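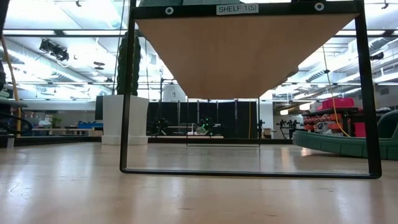 Slide 1. Shelf 1(5), label side on.

Speaker notes – "A place with a name: labelling shelves people will use"
Diễm Võ, Trultmont members' day
Friday, October 4, 2019

(Leave slide 1 up while people find their seats. Don't start until the back row has stopped moving chairs. Water on the left!)

Good morning, everyone, and thank you for coming in so early and so cheerfully. I'm Diễm, I look after the stores at Dorau, and I have been putting labels on things for longer than I care to admit in front of people I'd like to have lunch with afterwards. My mother would tell you it began with the spice jars. I was a child with a sheet of sticky paper and a great deal of confidence in my spelling, and we had a jar of "cinammon" until well after I'd left home.

You've had a few minutes to look at this slide, so let me ask you. What's the first thing you read? (Wait. Somebody will say it out loud.) SHELF 1(5), yes. It's black capitals on white, on the front bar, between the two fasteners. And I'd like us to stay with that little label for a while, as most of what I want to say this morning is in it somewhere.

First of all, where it is. It's on the bar and not on the board. When we began at Dorau we stuck everything on the top of the board, near the front, and it looked lovely for as long as the shelves were bare. Then you put things on the shelf (that being what a shelf is for) and the label disappears under the first box. The bar at the front doesn't get covered. It faces you when you walk up, and if you happen to be sitting down, or your eyes are lower than the board as they are in this view, you can still read it perfectly well. You see the underside of the wood and hardly anything of what's on top, and you still know which shelf you're at.

(Pause. Sip.)

Second, what it says. People do ask about the brackets. The first number is the shelf and the number in brackets is how many shelves are in the set, so 1(5) is shelf one of five. I resisted this for ages. I wanted names. I wanted "Tapes" and "Odds and ends" and, heaven help me, "Useful". The trouble with "Useful" came out in our first proper count, when we had 1,285 items on the books and could put our hands on 1,041 of them. The rest were in the building. They were simply on shelves named after something else, because the tapes had outgrown Tapes and moved in with their neighbours.

A number doesn't mind what you put on it. You can empty shelf one in May, fill it with something completely different, and the label is still telling the truth. What changes is the list, and the list lives on a clipboard by the door where anybody can cross a line out with a pencil. I'll come to the list.

And the five in brackets earns its keep too. If you've looked at one, two, three and four and not found your thing, you know there is another one to try. Before we had the brackets, people would give up at four with a clear conscience.

(Slide 2 – the three questions. Read them out slowly, they're small on the projector.)

Can I read it from where I'll be standing?
Will it still be true if the contents change?
Can somebody new find it in the list without asking me?

The third one is dear to my heart. For a good long while I was the list. People rang me on my days off. I was asked where the parcel string was at my own cousin's wedding, between the fish and the speeches, and I'm sorry to say I knew.

Now, a word about materials, as I know several of you have come for exactly this and have been very patient. Plain white with black capitals. I've tried colours. Our colleagues at Camum used a colour for every bay and it was very handsome, and then they ran out of colours people could agree on. There was a long correspondence about teal. White and black you can always buy more of, and on a dark metal bar the white does stand out nicely.

Wipe the bar first. Please, please wipe the bar first, and let it dry. I have peeled off 48 labels in one afternoon that had all been put on over a film of dust, and every one of them was curling up at the left-hand corner like a stale sandwich. Press from the middle outwards. If there's a fastener in the way, keep to one side of it, because a label that goes over a bump will lift sooner or later – usually on the day you have visitors.

Capitals or small letters? I say capitals for the shelf and small letters for anything in the list, and then you can tell at a glance which you're reading. I won't fall out with anyone over it.

(Slide 3 – before you label. If we're running late, skip to the list.)

Do the shelves before the labels. It sounds too obvious to say, and yet the number of places I've visited where the labels went on first and then the whole unit was turned round to face the window! Stand the unit where it's going to live. Check that it sits flat on its rails and doesn't rock. If it's going on a table, walk round the table and think about who'll be coming at it from which side. Then leave it for a week. Somebody will move it. Let them, find out why, and label it after that.

And do keep something pleasant nearby. You'll have spotted the cactus in its white pot, standing just behind the left leg. I'm a great believer in a plant by the shelves. People tidy better near a plant, or I do at any rate, and I've no figures for that whatsoever so please don't write it down.

(Slide 4 – the list.)

So, the list. One sheet for each set, shelf number down the left, contents on the right, a date at the bottom. Pencil. We tried it on the computer, with a very kind young man from Damasceno who set it all up for us, and it worked beautifully whenever somebody was sitting at the computer. The clipboard is where your hand already is when you take the thing off the shelf. We now type it up at the end of the month and print a clean one.

Keep it short. If a shelf needs more than one line to say what's on it, there's too much on that shelf. Our longest list had 22 entries for a single board and I used to look at it the way you look at your in-tray after a holiday.

(Check the clock. If there's time, tell the one about the two shelf threes. If not, straight to the bins.)

A last bit on bins and boxes, as it always comes up. Bins in a rack want their own numbering and I would keep it well away from the shelf numbers. Use letters, if you can bear it. "Shelf 3" and "bin 3" sound exactly alike when they're shouted down a corridor by someone carrying a ladder.

(Back to slide 1 for questions. Leave it up.)

I'd love to hear what you do in your own stores, and especially anything that went wrong, as I collect those. I've put a roll of the white labels on the table by the tea urn with some spare pencils, so do help yourselves, and if anyone would like a copy of our list sheet, write your name on the pad and I'll post one out to you next week.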